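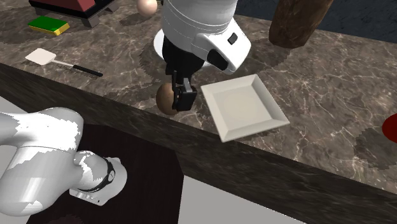
The kitchen simulation, with the arm over the counter beside the square plate.

I have been asked several times since October to set down what the kitchen project at Grosdale has meant for the people who work there. What follows is a personal account and does not represent the position of Sirngate, which operates the site and employs me as a shift coordinator.

The Grosdale kitchen prepares 463 trays for the midday service. A large share of the morning has always gone to small, repeated movements: an item is picked up, placed on a plate, and the plate is passed along. It was this part of the work that Sirngate proposed to hand over in stages, under a program named Flondlow. Before any equipment was ordered, the tasks were built and rehearsed in simulation, and staff were invited to review them.

The reviews took place at 2:30 in the afternoon, after the line had been cleaned. I attended with some reluctance. Most of us expected a sales presentation. We were shown a counter with a pan and a plate on it, a tomato farther back, and an arm coming in from the side, and we were asked what was wrong with it. The room had a great deal to say. The cooks objected to the distance between the plate and the pan, and the dish crew wished to know who would clear the counter between tasks. Those comments were written down, and 117 of them were carried into the next version of the plan.

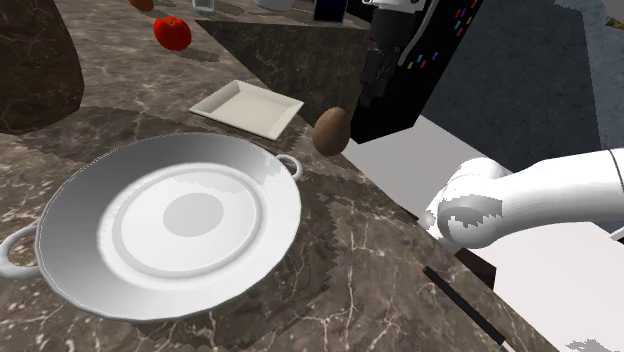

What has changed for staff

Two positions on the plating line have been redefined. The employees who held them now prepare task lists, check the results of each rehearsal, and report errors to the Flondlow team. Their pay grade was kept. Their hours were moved earlier, and this has been harder on them than the new duties. The bus from Lie does not arrive before the revised start time, and the matter remains open.

Training was set at two sessions per person. In my view that was too little. Reading a close view from the gripper takes practice, particularly when the object is round and speckled and the counter behind it is brown as well. Several experienced colleagues were slower at this than they had expected, and they found it discouraging - a point I have raised with management in writing.

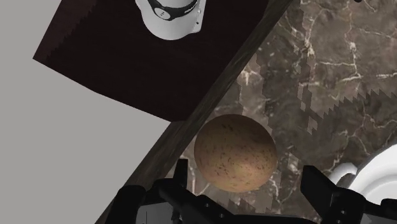
Matters still to be settled

Staff have asked for a written statement on who may stop a task and on what grounds. A draft exists, but it refers only to supervisors, and the line employees have requested that it include them. I support that request. They have also asked that the afternoon reviews continue after the equipment is installed. Sirngate has agreed to hold them through the first season and will then decide whether to extend them.

I will write again when the revised schedule has been posted.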